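Chapter 4
Who Says the Training Worked?

In the Kerr valley, 200 farmers were taught to prune their coffee trees. A year later the project reported that most had taken up the practice. Edith Salazar went back in January and walked 30 of the same plots. She found fresh cuts on 15.

Reports like the first one are common, and they should make you wary. Farmers were asked by the people who had trained them, and a polite yes costs nothing. The word "adopted" was never defined either – one tree or the whole plot?

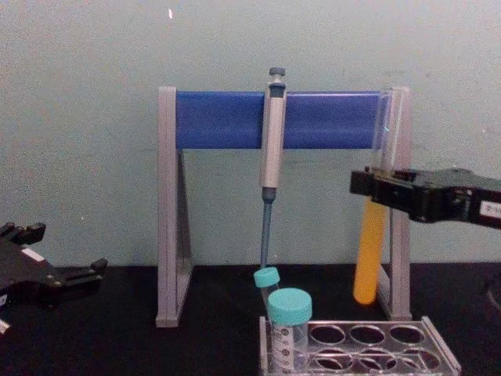 Figure 4.1 A pipette on its stand, with a small capped tube.

This chapter looks at how claims of uptake are made and how far they can be trusted. We start with the survey question itself, then turn to field checks, which have faults of their own. Salazar could not tell who had done the cutting, and two plots had changed hands. The Jillero case in Section 4.3 shows what happens when a loan depends on the answer.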